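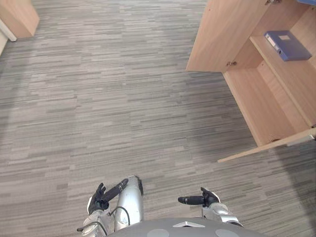 Setting up your Grultis label printer, part 2: loading the roll and printing a first label

6 min read

Right, so you've got the Grultis out of its box and plugged in (if you haven't, go back to part 1, I'll wait). This bit covers the roll, the first test print and the settings I change on every one I set up. I do the labels for a small seed-swap club, so mine get used hard from August onwards, when all the envelopes come in at once.

1. Switch the printer off at the back. The front button only puts it to sleep.

2. Press both side catches together and lift the lid. It's stiffer than you'd expect! If only one side pops up, push it back down and start again.

3. Take the cardboard strip out from under the roller. It's the same grey as the plastic and very easy to miss.

4. Drop the roll in with the labels feeding from underneath. A full roll is 600 labels, and a full one is a snug fit, so squeeze the two guides apart first.

5. Pull the end of the roll out past the tear bar, by 5 cm or so, and close the lid until you hear two clicks.

6. Switch on and hold the feed button until the light goes green. One blank label should come out and stop with its edge on the tear bar.

Caution: don't touch the print head (the thin dark line inside the lid) after a long run. It gets properly hot. Leave it 30 minutes before you clean it.

Note: Fenel rolls fit, but the core is slightly narrower, so slide the left guide in by one notch. I've used them for years with no bother.

Now the settings. Open the Prireck app, go to Paper, and pick "gap" if your labels have a space between them or "mark" if there's a black bar on the backing. Then set Darkness to 6. It arrives on a lower number and the small print comes out faint, especially on the matt labels. Save it before you go back a screen, or the app forgets the lot.

Print a test label from the same menu. If the text sits too high, nudge the Top Offset by one and try again. I usually need two goes.

Part 3 is about barcodes and printing from a spreadsheet.

14 shares | 3 comments

Benito Ortuño
Step 3 got me. Half an hour of jamming and it was the cardboard strip. Thanks!

Tamer Qudah
Does the notch trick work with Van der Linden rolls as well? Mine drift to the right.

Benito Ortuño
Tamer, it did on mine, but I had to move both guides.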